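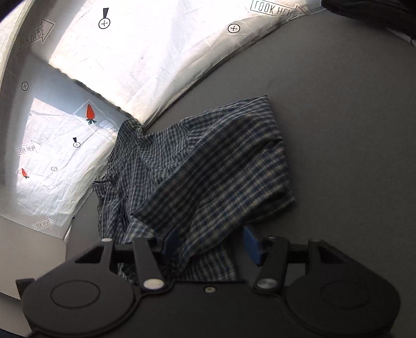

Fig. 1 Hand-held gripper at the checked shirt, table 2

MINUTES – gripper fault meeting, Kondura folding project
Held Friday, 9.30, Conwood small meeting room
Present: table crew, software, safety rep, one from Rashidi (by phone, joined during item 2)
Apologies: stores

1. Last minutes
Agreed. Spelling of Jenedau corrected. Charging shelf still not up, carried over again.

2. Finger fault
Summary from table crew. Left finger on the hand-held unit stopped closing fully part way through the shirt run, session 446. Trigger pulled, right finger came in as normal, left lagged then stuck short. Operator let go, finger stayed put, then snapped shut a second or so later with a hand near the pads. Pinched fingertip, skin not broken. Entered in accident book same afternoon. Operator fine, back on shift, no further complaint.

Unit taken off table and tagged. Not to be used by anyone, incl. for "just a quick test". Was found on the bench without its tag on the next morning, tag was on the floor. New tag now cable tied on.

Software: log shows opening width reading normal all the way through the stick. So the reading can't be trusted for any grasp near the end of that session. Width is worked out from the one side only and the other side is assumed to match. Known since spring, never written down anywhere. To be written down.

Rashidi (phone): suspects pivot on the left linkage overtightened at last service, or lint in it. Has seen lint do this on fleecy stuff, less so on shirts. Asked us not to strip it ourselves. Some discussion. Agreed we send it back whole. Line dropped twice so may have missed part of this.

Question whether the blue pads are to blame, they were changed the week before. Table crew say no, pads seated ok. Left open untill Rashidi report.

3. Data already collected
Kondura set stands at 1232 grasps on garments. Up to 2 sessions affected, 446 for certain and possibly the one before it. Proposal to bin both. Software want to keep the video and drop the width values only. Table crew not keen, say the operator was fighting the finger and it will show in the movement. Agreed: hold both out of the set, do not delete, look again once report is in.

Robot arm training on this set is paused. Jenedau have been told there is a delay but not why. Should be told why. Action below.

4. Safety
Risk sheet for the hand tool says pinch risk "low, spring force only". Not right if a stuck finger lets go late. Sheet to be redone.
Interim rules, from today:
Free hand stays off the table while trigger is held AND after release, until both fingers are seen to move.
Cloth to be bunched before picking up the tool, not with the tool in the other hand.
Any sticking, stop, put tool down, tell safety rep. Don't work it loose.
Safety rep asked if the arm has the same fingers. Yes, same finger set, but motor driven. Arm is behind the guard so pinch less of an issue, but would drop or tear a garment. To be checked before the arm is next powered up.

5. Spare unit
Spare is in stores, not calibrated. Half a day's work to calibrate, needs the printed backdrop left where it is, so please stop moving it to get at the sockets. Extension lead to be bought.

6. AOB
Shirts are getting very limp from handling, wash or replace? Left.
Heating in here.

ACTIONS
Return tagged unit to Rashidi, ask for written report – table crew
Hold session 446 and the one before – software
Write up width reading limits – software
Tell Jenedau the reason for the delay – project lead
Redo risk sheet, put interim rules on wall – safety rep
Check arm fingers – table crew with safety rep
Calibrate spare – table crew
Extension lead – stores
Charging shelf – stores (carried over)

Next meeting: when report is back, or October at latest.
Closed 10.25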